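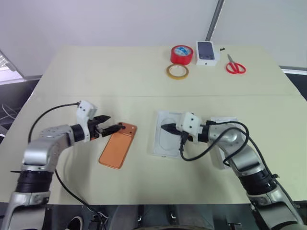

Phone on the big table, second floor, Vanberg Street.

Looking for people who cook dinner from memory (April start, paid)

Hi! I'm putting together a book about the meals people make without a recipe, and I need home cooks to talk to. I mean the Tuesday-ish, what's-in-the-fridge kind of cooking, the stuff you've made so often that you'd have to stop and think if somebody asked you how much salt goes in.

A little background. I spent most of my working life editing cookbooks, first at a small press and then on my own, and the best things I ever ate while doing it were never in the books. They were whatever the author threw together for lunch while we argued about the index. So a while back I started writing those lunches down, and then my neighbors' dinners, and now I have a working title (The Wadov Suppers, after the town where I grew up), a shelf full of notebooks and 41 interviews typed up. I'd like 16 more before I start cutting, and I'm short on a few kinds of cook in particular.

I'd especially love to hear from you if you work nights and eat dinner at breakfast time, if you cook for one, if you learned from a grandfather or an uncle, or if you moved here from somewhere else and had to swap out half of what you used to use. Bean people, please write to me! I have so much chicken already. Bakers, I love you, but this one isn't for you.

What you'd be doing: one long talk with me, around two hours, with coffee. I ask nosy questions about your kitchen growing up, what you make when you're tired, what you hide from guests. I record the sound only, and you can tell me to stop whenever you like. After that you keep a dinner diary for two weeks. It can be three words on the back of a receipt. "Eggs again, rice" is a perfectly good entry and I have several just like it. Then we have a short call so I can read your pages back to you and you can fix whatever I got wrong.

Pay is $314, half after the first talk and half when the diary comes in. If you take the bus or park downtown, keep the ticket and I'll cover that too. You also get a copy of the book, whenever that turns out to be (I'm slow, ask anyone at MacAulay Press, who have been very patient with me).

You don't need to be a good cook. You do need to be 18 or over, live within an easy drive of the city, and be OK with your first name in print, or a made-up one if you'd like that better. I can do interviews in English or in pretty decent Spanish. Evenings are fine, and I can come to you if stairs are a problem, the elevator in our building being what it is.

To sign up, write me a few lines about the last dinner you made without looking anything up. Please don't polish it. Drop it in the mail slot at 455 Vanberg Street, or use the contact form on this page and pick "Suppers" from the menu. I answer everybody, usually within a week, a bit slower if the notes pile up. I'll be reading through the end of April and setting up talks as I go, so an early note gets you a better choice of times.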